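Small practices should stop buying booking systems they can't leave

Every few months a clinic manager tells me they are unhappy with their appointment software and would change it tomorrow if they could. I ask what is stopping them and the answer is nearly always the same. They don't know how to get their records out.

I kept the books and the front desk for a physiotherapy practice for 15 years, and I went through two changes of system in that time. The first, from a paper diary to Flavudar, took a weekend. The second, from Flavudar to Clulteck, took from February until the end of the summer. The software was better in every way I could measure and I would still think hard before doing it again.

The trouble was the export. Flavudar would give us names, addresses and dates of birth in a plain spreadsheet. Appointment history came out as a printable report. Treatment notes came out one patient at a time, and unpaid invoices didn't come out at all. We had 998 active patients. Stefaniia Levchenko, who worked the desk with me, typed in the open balances by hand over several evenings, and we found 91 that did not match the bank.

None of this was hidden from us. It was on page 20 of the agreement, in a paragraph about "data return on termination", and we had signed it. I had read the pages about price and support hours and skipped the rest.
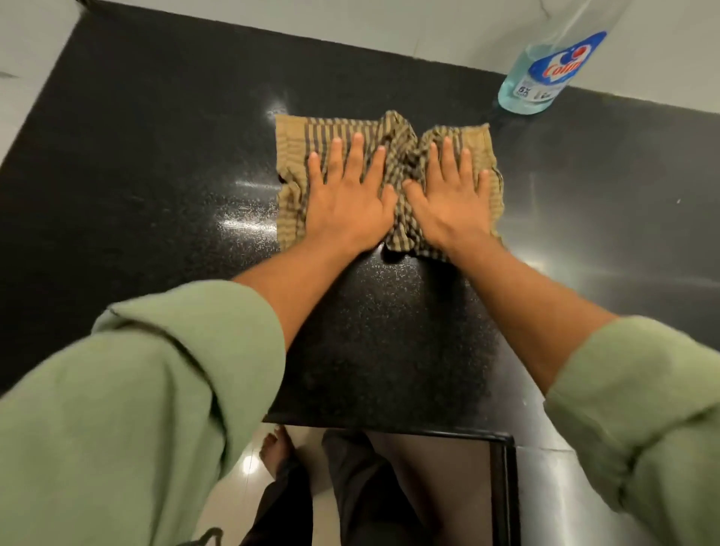 A small checked or ribbed towel on a black granite worktop.

Sellers will say that a full export is hard to build and that few customers ask for it. Henrik Rothe, who sold us Clulteck, said both to me in the same meeting. I believe the second part. Buyers ask about text reminders, online booking and whether it works on a tablet, and those are the things that get built. If more of us asked to see the export screen during the demonstration, I think there would soon be a decent one to look at.

There is a fair argument on the other side. Elspeth Carnegie, who runs a dental practice in the same street, thinks I worry too much. Her view is that a clinic should choose one system, learn it properly and stay put, and that time spent planning to leave is time taken from patients. She has used the same program since she opened and it does suit her. But she is relying on the company staying in business and keeping its prices where they are – and she has no say in either.

My own rule now is simple. Before signing, ask for a sample export with notes, balances and future bookings included, and open it on your own computer. Get the format written into the contract, along with the number of days they have to supply it. If the salesperson has to go away and check, wait for the reply before you agree to anything. Then run the export once a year and keep the copy somewhere safe. It takes me a morning.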